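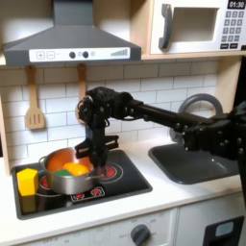
Arm over the pot on the play kitchen, July setup

olldale_nath
Hi all, Nathalie here! We're planning next year's equipment and I'd love a sanity check before I send the numbers up. The plan is a second arm like this one, a spare set of fingers, and a line of 200 for toy food and pots (they do get lost, bless them). Ghaffari quoted us 17 weeks on the arm. Is that normal?

pledero77
Sounds normal to me, we waited longer. I'd skip the second arm though, and put the money into a second kitchen – you'll get more variety for a lot less.

Ruaridh Dunbar
I'd have to disagree there, friend. With one arm, the day it goes down everybody sits and drinks coffee. Buy the arm, and ask Drirus about cables while you're at it. Ours were about 50 each.

pledero77
Fair, but that's what a service plan is for.

olldale_nath
Oh, I hadn't even budgeted for cables, thank you both! Does the service plan cover the gripper too, or only the arm?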